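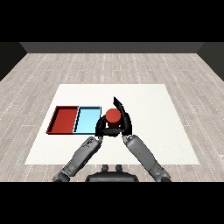

30 June 2021

I want to write down what I learned about the old survey sheets of Dretdale before I forget the order in which I learned it. My supervisor says I should keep a blog for this purpose, and it is cheaper than a second notebook.

For readers who come here the first time: I study how the borders of small administrative units were drawn and then taught to the people living in them. My case is the valley of Dretdale, and inside it the long dispute over the Oliner common, a piece of high grazing land which was used by three parishes and belonged, depending on the map, to one, to two, or to no parish at all.

Last week I finally received the scan of sheet 3461. I had asked for it in winter. The archive was closed for visitors for most of the year, and requests were answered in the order they came, so I can't complain. The file is very large and my computer needs a long time to open it. But it is a beautiful sheet. The hachures are done by two different hands, I am almost sure. In the north they are fine and regular, and south of the river somebody became tired or was replaced.

What interested me most is the boundary. On the earlier sketch, which I have seen only in a printed reproduction, the line between Oliner and the lower parish stops at a stone called the Gray Ewe and does not continue. There is simply white paper after it. On sheet 3461 the line goes on. It leaves the stone, follows a stream for a short distance, leaves the stream also, and then runs straight across the common until it meets the county boundary. No feature on the ground explains this straight part. No wall, no path, no ridge. It was drawn with a ruler, in an office, by a person who needed the line to close.

I have read many times that maps produce the territory they say they only show. I believed it in the way one believes things from a reading list. With this sheet I could see the place on the paper where it was done. The area of a parish can't be calculated if its boundary is open, and the land tax was calculated by area. So the line had to close before the tax could be sent.

In my field we like to say "the state" in such a sentence. The state closed the line. I wrote it like this in my first draft, and Khurram Bajwa, who shares the office with me and reads everything with a green pen, put a question mark beside it. He asked who, with which instruction, and how much was he paid. It was an annoying question, as his questions are. I went back to the survey correspondence and found a part of the answer. The draftsmen were paid by the finished sheet. A sheet with an open boundary was not finished and was returned to the office. There is one letter in which a superintendent complains that he has six sheets returned in the same month and that his men will leave if it goes on like this.

So I have changed my argument a little. I still think that the map is an instrument of government. But the straight line on the Oliner common was possibly not a decision about Oliner. It may be that nobody above the drawing office looked at it for years. The authority came later, when other people used the sheet as if somebody had decided. The parish clerk copied the line in his book. The school had a wall map made from the sheet, and the children learned it. When the dispute came to court, both sides brought the same map and argued only about which side of the line the sheep had been.

Here I must be careful, because the court record is not complete. I have 157 pages of witness statements, and the numbering shows there were more. In the pages I have, the older witnesses describe the common by movement. They say "where we turned back in the evening" or "as far as one goes before the hay." The younger witnesses say "the line." Of course it may be chance, or the habit of one scribe. I do not want to build a chapter on two kinds of sentences. But I notice it every time I read them again.

Yaryna Yurchenko wrote to me after my last post and recommended that I compare with Misau and with Trình, where she has found similar straight segments on survey sheets of nearly the same scale. I am thankful for this and a little afraid of it. A comparison with three cases would be a different thesis, and I have one more year of money. Also the colonial situation is not the same as the situation of a valley which was poor but had its own member in the assembly. The same ruler and the same payment system could do quite different harm in different places. I will read her material this summer and then decide. Probably it becomes a long footnote, or an article later.

Some practical notes, mostly for myself.

The scan is at 600 dots per inch, and this is enough to see corrections. Near the Gray Ewe the paper is rubbed, and under the rubbing there is a trace of an older pencil line which bends to the east. I asked the archive if they can make a picture with light from the side. They said yes, but not before autumn.

The scale bar on the sheet is slightly shorter than it should be. I first thought I had made an error in measuring, and I measured again on two more days. Paper becomes smaller when it dries, so perhaps it is only this. If I want to give any distances in the thesis I must correct for it, and I must explain how I did it.

The place names are a separate problem. On the sheet the common is written "Oliner Moor," but no witness calls it a moor. They say "the Oliner" or only "up." I don't know yet where the surveyor took his word from. There should be a name book for every sheet, in which he wrote who told him each name, and the name book for this one is listed in the catalog with a shelf number. When I asked for it I was told that the shelf number belongs now to something else, a box of drainage plans. I have ordered the drainage plans anyway.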